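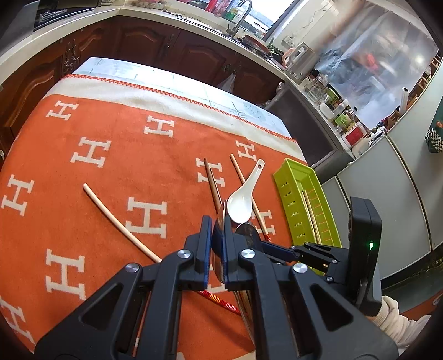

Care of Cutlery, Chopsticks and Table Coverings

Household Guidance, Kitchen and Dining Series

This page sets out recommended practice for washing, drying, sorting and storing everyday eating utensils in shared and family kitchens. It applies to stainless steel spoons, ceramic soup spoons and wooden chopsticks, and to the blankets and cloths on which they are laid out. It replaces the earlier sheet on cutlery drawers, which did not deal with wooden or ceramic items.

Residents of Futine House and Aubert Court should read it together with the notice displayed beside each kitchen sink. Where the two differ, the notice takes precedence.

Preparing a surface

Utensils should be sorted on a soft, clean surface before they are put away. A folded blanket or a thick cotton cloth spread across the table is suitable. It deadens noise, prevents ceramic pieces from striking a hard top and stops round chopsticks from rolling to the floor. A plain tea towel may be used for a small number of items, although it tends to ruck up when long pieces are moved across it.

The table should be wiped and dried first. Marble and marble-patterned tops deserve particular attention, as crumbs and grit are difficult to see against the veining and will work their way into the underside of a blanket. Natural marble must never be wiped with vinegar or lemon juice. A damp cloth and a little washing-up liquid are sufficient.

A blanket kept for this purpose should not be returned to a bed or sofa between uses. Fold it with the upper side inwards and store it on a shelf away from the cooker.

Washing

Wash utensils by material, in the following order:

Ceramic spoons
Stainless steel spoons, forks and knives
Wooden and bamboo chopsticks

Ceramic soup spoons are washed first, while the bowl is free of metal. Most chips to the rim are caused by contact with heavier items beneath the suds. Hold the spoon by the bowl and clean the handle towards the tip. Many such spoons have a small hole in the handle, and this should be cleared with a soft bottle brush, as grease collects there and is seldom removed by a sponge.

Stainless steel may be washed in hot water with ordinary washing-up liquid. Steel wool and scouring powder should not be used on polished bowls. Tea stains and the rainbow marks left by heat can be lifted with a paste of bicarbonate of soda and water, applied with a fingertip, left for a few minutes and rinsed away. Salt and acidic foods should not be allowed to dry on steel overnight, as they may cause pitting that cannot be polished out.

Wooden chopsticks are washed last, quickly and in fresh water. They should not be soaked. Hold the pair loosely between the palms, eating ends downwards, and roll the sticks against one another under the tap. Wipe each stick separately with a soapy cloth and rinse it. The practice of leaving chopsticks to stand in a mug of water until the next meal is discouraged – the grain opens, the tips soften and any painted or wrapped decoration begins to lift.

Unless the maker states otherwise, wooden chopsticks should not be placed in a dishwasher.

Drying

Steel and ceramic pieces may be dried by hand as soon as they have been rinsed. Hard-water areas leave spots on polished steel within a short time, and a lint-free cloth will prevent them. Dry the bowl of the spoon before the handle, then avoid touching the bowl again.

Wood requires longer. Wipe each chopstick, then lay the sticks flat on a rack or dry cloth with a space between them. A drawer is not a drying place. Chopsticks washed after the evening meal should be left out until morning, and longer in damp weather. They should not be dried on a radiator, in an oven or in direct sun, all of which may warp them.

Items laid on a blanket for sorting must already be fully dry. Damp utensils transfer moisture to the fabric, and coloured fabric may in turn mark pale wood.

Sorting and matching

Sorting is best carried out when the table is not needed for meals. In both houses the agreed time is Sunday at 3 p.m., after the lunch dishes have been put away.

Lay out all the loose chopsticks with their ends visible. Plain sticks are matched by length, then by thickness, then by colour. Decorated sticks are matched by the band or wrapping at the end. Patterns that seem alike in a drawer may prove different when laid side by side, particularly where red appears in more than one set, and it is worth comparing them in daylight before a pair is tied together.

Single sticks should be kept in a separate jar for one month. If the partner has not been found by then, the stick may be put to another use. Suitable uses include:

Testing the depth of soil in a plant pot
Stirring a tin of paint
Clearing crumbs from the groove of a sliding window
Supporting a seedling
Propping open the lid of a rice bin while it airs

A stick that has been put to any of these uses must not be returned to the table.

Spoons should be grouped by size and purpose. Soup spoons of the flat-bottomed ceramic kind do not nest well with metal ones and should be given a compartment of their own. Residents should not stack more than four ceramic spoons one upon another.

Inspection

Each piece should be examined as it is sorted. The following are to be withdrawn from use:

Ceramic spoons with a chip, or with a crack that catches the fingernail
Wooden chopsticks that are split, splintered, blackened at the tip or musty in smell
Chopsticks on which lacquer or paint is flaking at the eating end
Steel spoons with a sharp edge or a handle that has been bent and straightened more than once

Fading of a decorative band at the holding end is a matter of appearance only and is not a reason to discard the pair. A loose wrapping should be removed altogether, and the wood beneath washed and dried before use.

Rough but sound wooden chopsticks can be restored. Rub lightly along the grain with fine abrasive paper, wipe off the dust, wash, and allow the wood to dry for a full day. A thin coat of food-safe mineral oil may then be applied and the surplus wiped away. Cooking oils are not recommended, as they turn sticky and in time rancid. Lacquered chopsticks should not be sanded or oiled.

Storage

The recommended drawer insert is the Werkumus long tray, which has one compartment of sufficient length for chopsticks. Other trays may be used if the sticks lie flat and the drawer closes freely. Line each compartment with a washable mat cut slightly smaller than its base, so that the edges do not curl.

Where drawer space is short, a standing holder is acceptable. It should have drainage holes and be emptied and washed weekly. Place chopsticks in it with the eating ends upwards, and keep it at a distance from the sink.

Ceramic spoons with a hole in the handle may be hung from small hooks inside a cupboard door, provided that the bowls do not touch one another when the door is closed. Allow a gap of at least 13 mm between them.

Pairs kept for guests may be held together with a paper sleeve or a strip of cotton tape. Rubber bands should be avoided. They perish, and leave a mark on lacquer.

Care of the blanket

Shake the blanket out of doors after every use. Loose crumbs should be brushed from the seams and borders, where decorative stitching – zigzag stitching especially – tends to hold them.

Wash the blanket once a month, or sooner if food has been spilt on it. Check the label before doing so. Strong colours with pale motifs or pale borders should be washed cool and on their own for the first few washes, and removed from the machine promptly so that dye does not settle in the lighter areas. Fabric softener reduces the grip of the cloth and is best omitted. A stitched edge that has begun to come away should be secured by hand before washing.

Dry flat or over two lines, and do not peg along the border.

Supplies

Each kitchen cupboard holds the following, to be replaced when used up:

Bicarbonate of soda, 200 g
Food-safe mineral oil, 100 ml
Fine abrasive paper, one packet
Cotton tape
Lint-free cloths, Plitiveo or similar

Requests for replacements should be entered in the kitchen book, giving the item and the house. Withdrawn ceramic spoons should be wrapped in newspaper and placed in general waste, and not in the glass recycling.

Enquiries concerning this guidance should be addressed to Yung-ching Kao, Household Services, Room 23, Aubert Court. The page will next be revised in August.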